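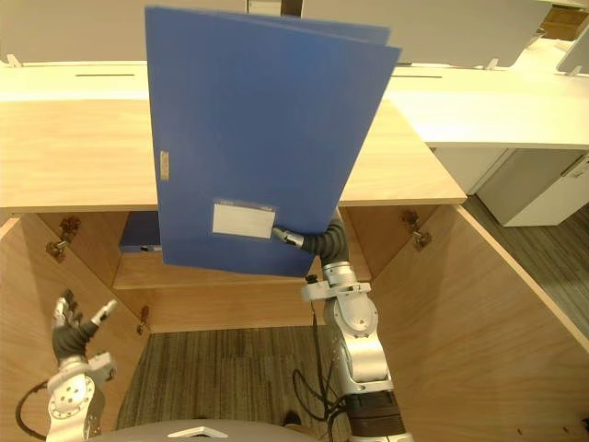 Section 6. Regrasp check, filing cell

The Imero sheet says this takes 5 minutes. Allow longer.

1. Open both cabinet doors fully. A half-open door will catch the forearm.
2. Run the slow profile. Ignore the "auto" speed setting, which I have yet to see pick a sensible number.
3. Stop the arm while it holds a folder and look at the wrist cables for strain. 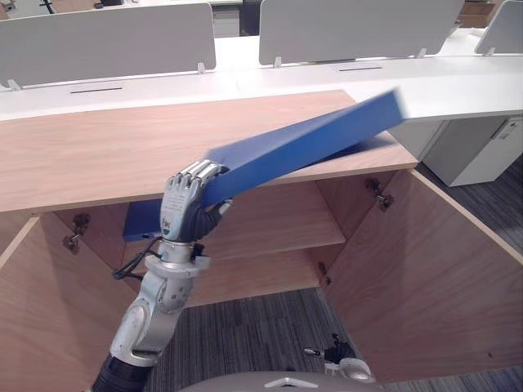 Does the grip need resetting after every cable change?

Supposedly the controller handles it. Reset it anyway.

4. Set grip force to 75 and repeat the move 3 times.

CAUTION: Keep hands out of the cabinet until the drives are off. 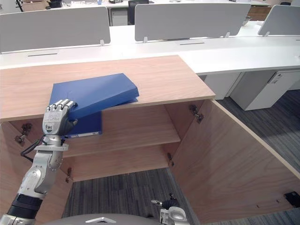 Canan Işık wrote back that 75 was too much for thin covers and that the Imero default should go in the bin.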